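Chapter 7
A place for everything (and a bin for the rest)

I'll start with a confession. When I moved into my flat in Hultstead I owned 22 storage boxes, and I couldn't have told you what was in most of them. Lids on, stacked up, out of sight, lovely! Then I needed a tape measure and lost a whole August evening to it.

So this chapter is about putting small things away, and we're going to begin with the smallest job I can think of: one toy, one table, one open bin.

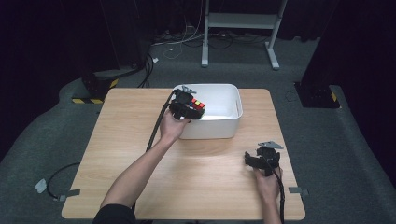 My old tutor, Kirsten Thoroddsen, used to make us practise on a bare-bones job like this before she'd let us near a real cupboard. I thought it was daft at the time. But try it slowly and you start noticing things, like how far you have to reach, or whether the sides of the bin get in your way (a puzzle cube is chunkier than you'd think when you're trying to get it over a rim). White plastic is my favourite for this sort of bin, by the way. You can see at a glance what's in the bottom, and handles at the short ends make it easy to carry off to the shelf.

Where you put the bin matters too. I like mine at the back of the table, in the middle, so there's a good bit of clear space in front for sorting.
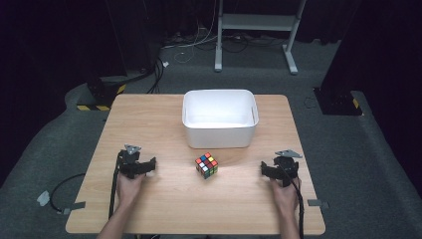

Ea Bundgaard and I still argue about lids. She wants one on everything, and I say a lid is fine for the Christmas lights but hopeless for anything you pick up every day. We'll come back to that in section 2, along with labels, which I used to hate and now rather enjoy.

Before you read on, find a bin and a table and have a go yourself.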